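November 27, 2021

Woke before six with the wind banging the side gate again, and lay there for a good while telling myself it would stop. It didn't, so I went down in my socks and tied it up with the string off the parcel from Lesoletti, and by then I was properly awake and might as well put the kettle on. I do like the kitchen at that hour, when I've got over being cross about it. The boiler ticks, the cat pretends she hasn't been fed for a week, and the window over the sink goes from black to grey so slowly that I always miss it.

The plan was to make the puddings, and I did make them, though not before a good deal of faffing. Mum's recipe says to leave the fruit soaking overnight and I'd only remembered at teatime yesterday that I had no currants, so Anayeli Serrano from number 34 very sweetly brought me half a bag and stayed for two cups of tea and all the news of her sister's move to Mudgway. They've got a house with a proper pantry, she says, a cold one with a stone shelf, and I'm afraid I was quite openly jealous. We talked so long that the fruit went into the brandy at nearly ten at night. It smelt lovely this morning all the same.

I'd forgotten what hard work the stirring is. Ezequiel came in halfway through, looking for his reading glasses, and I made him take a turn and have a wish. He wouldn't tell me what it was, of course, but he looked out at the garden while he did it, so I expect it was about the leeks. Two basins, both tied down with the foil and the pleated paper just as she used to do it, and on they went to steam, and I was topping up the water till well past three.
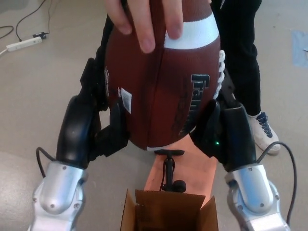
While they were bubbling away I sat at the table and got started on the Christmas cards, which I always mean to do in one go and never manage. I got as far as the Os and then had to stop, as I couldn't find the new address for the Wusinine cousins. It's written on the back of an envelope somewhere. I turned out the whole dresser drawer looking for it and found instead the guarantee for the old Drirkus mixer, a birthday candle shaped like a 4, and a letter from Dad that I'd quite forgotten keeping. It's only a page, all about his cold and what the greengrocer had said to him – but there was his handwriting, with those long tails on the g's, and I read it through twice and had a little weep, a nice one.

Ezequiel made cheese on toast for supper so that I shouldn't have to look at the stove any more. He burnt one slice and ate that one himself. The windows were still running with steam and the whole house smelt of spice and orange peel, right up to the landing.

The puddings are on the cold shelf in the back porch now under a clean tea towel. I must give Anayeli her currants back, and ring about the gate, and look for that envelope in my blue coat.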